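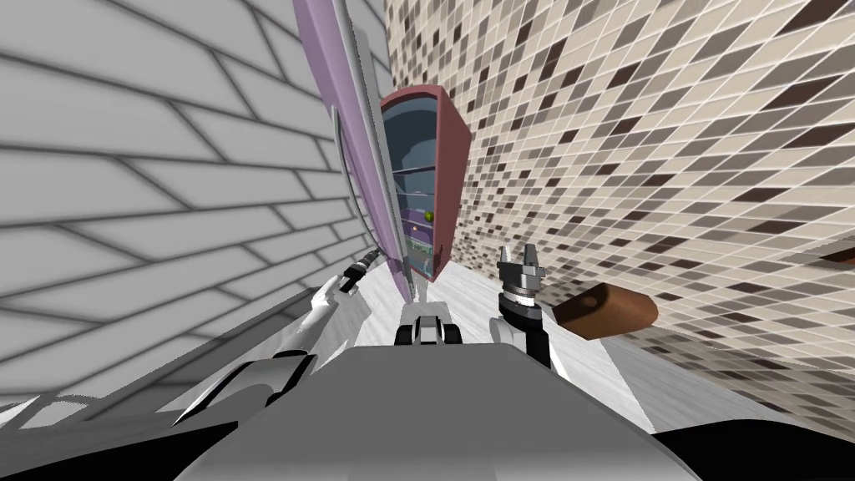 Raltach Planeador: vale a licença antes de comprar o robô?

Publicado em 5 de outubro de 2023

Usamos o Raltach Planeador desde agosto para decidir se a copa do nosso centro de apoio deve ter um robô de dois braços. O programa simula a cozinha e calcula o orçamento a partir das tarefas escolhidas. A licença foi comprada à Collberg, que também vende o equipamento.

A montagem da cozinha virtual levou 3 dias. Azulejos, bancada e armários saem de um catálogo razoável, mas as medidas têm de ser introduzidas uma a uma. Quem não tiver a planta à mão vai perder tempo.

O que mais nos serviu foi a vista próxima da garra. Nas portas, interessa saber se os dedos ficam dos dois lados de uma peça comprida e estreita antes de fechar, e com que ângulo lá chegam.
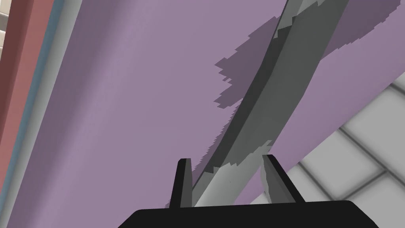

Com essa vista conseguimos comparar 2 modelos de garra sem pedir nenhum emprestado. As sombras são grosseiras, com contornos em escada, e às vezes atrapalham a leitura das distâncias. Para planear a compra chega.

O módulo de custos é mais fraco. Inclui braços, garras e instalação, mas deixa de fora a formação e as peças de desgaste. Nélida Arancibia, que trata das nossas compras, refez as contas numa folha à parte e precisou de mais de 4 versões até bater certo com a proposta da Collberg.

Pontos a favor: catálogo de cozinhas, troca rápida de garras, exportação da lista de material.
Pontos contra: custos incompletos, sombras pouco cuidadas, manual só em inglês.

Recomendo a licença curta a quem ainda está a escolher equipamento. Nós renovámos até fechar a encomenda.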